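Communiqué de presse

L'association Jenholm remet en marche le Fawzy 20, qui additionne de nouveau, et souvent juste

Peltthorpe, février. L'association Jenholm, qui se consacre à la sauvegarde des ordinateurs que leurs propriétaires avaient d'excellentes raisons de jeter, annonce le retour à la vie du Fawzy 20, machine de gestion à transistors construite par la société Trustcombe. L'ordinateur sera présenté au public dans l'ancienne bonneterie de Peltthorpe, dont le plancher a été renforcé pour l'occasion et dont le compteur électrique a été remplacé après un premier essai que le fournisseur d'énergie nous a demandé de ne pas renouveler.

Le Fawzy 20 calculait la paie. Il le faisait lentement, dans une chaleur considérable, et avec un goût de l'arrondi qui avantageait tantôt l'employeur, tantôt le salarié, ce qui lui valut d'être détesté des deux. La brochure commerciale de Trustcombe, conservée dans nos archives, promettait « le silence d'une bibliothèque ». Les membres de l'équipe de restauration portent des casques antibruit.

L'exemplaire sauvé se compose de 26 armoires métalliques vert amande. Elles ont passé une longue retraite dans une grange, où la plus grande servait à ranger des confitures. Deux pots ont été retrouvés derrière l'alimentation principale. Ils figurent à l'inventaire, sous la rubrique « divers ».

La remise en état a commencé par la documentation, c'est-à-dire par son absence. Trustcombe livrait avec chaque machine un manuel en deux volumes. Le premier renvoyait au second pour tout ce qui touchait au câblage, et le second n'a jamais été imprimé. Il a donc fallu relever les circuits carte par carte, à la lampe et au multimètre, puis recommencer en découvrant que deux cartes portant la même référence n'avaient pas grand-chose en commun. Un ancien technicien de la maison, consulté par courrier, nous a répondu que c'était normal.

Les condensateurs ont été remplacés, les connecteurs nettoyés, les ventilateurs persuadés. Le lecteur de cartes perforées a demandé plus de diplomatie. Il accepte aujourd'hui 94 cartes sur un paquet de cent et froisse les autres avec une régularité que les connaisseurs jugent conforme à l'origine. L'imprimante, elle, fonctionne parfaitement, à ceci près qu'elle n'imprime plus la lettre Q. Les textes d'accompagnement ont été rédigés en conséquence, ce qui, en français, occupe de longues soirées.

Pendant les démonstrations, le public pourra assister au calcul intégral d'une fiche de paie, depuis la perforation des données jusqu'à l'impression du bulletin. L'opération dure 20 minutes quand tout va bien. Des chaises sont prévues. Les visiteurs qui souhaitent comparer avec leur téléphone sont priés de le faire dans le couloir, par égard pour l'équipe.

Une petite exposition complète la visite. On y verra des tambours magnétiques, des publicités d'époque où des messieurs en cravate contemplent une armoire avec émotion, et la lettre par laquelle le premier client de Trustcombe réclamait son remboursement. La réponse du service commercial, d'une politesse irréprochable, tient sur quatre pages et ne dit rien.

L'association recherche par ailleurs tout document, pièce détachée ou souvenir lié à la gamme Fawzy, et en particulier le fameux second volume, si quelqu'un en détient un brouillon. Les confitures ne sont plus acceptées. 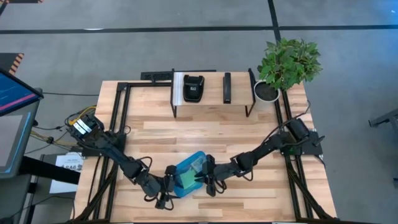
Peut-on voir le Fawzy 20 en marche à toute heure de la visite ?

La machine n'est mise sous tension que pour les démonstrations, à 11 h et à 15 h, et reste visible à l'arrêt le reste du temps.

L'entrée est libre. Les groupes scolaires sont reçus le matin sur inscription, avec un atelier de perforation où chaque élève code son prénom sur une carte et repart avec. Les Quentin et les Monique sont les bienvenus, mais leurs cartes ne passeront pas à l'imprimante. Le rez-de-chaussée est accessible aux fauteuils roulants. La salle des machines est tenue fraîche avant chaque démonstration et cesse de l'être peu après, aussi conseillons-nous une tenue en plusieurs couches.

À propos de l'association Jenholm

Fondée par d'anciens programmeurs et par quelques personnes entrées s'abriter de la pluie, l'association Jenholm restaure, documente et expose du matériel informatique ancien. Ses collections comprennent des calculateurs, des terminaux et un nombre déraisonnable de câbles dont l'usage reste à établir. Toute identification est reçue avec reconnaissance.

Contact presse : association Jenholm, ancienne bonneterie, Peltthorpe. Photographies de la machine et reproduction de la brochure Trustcombe sur demande.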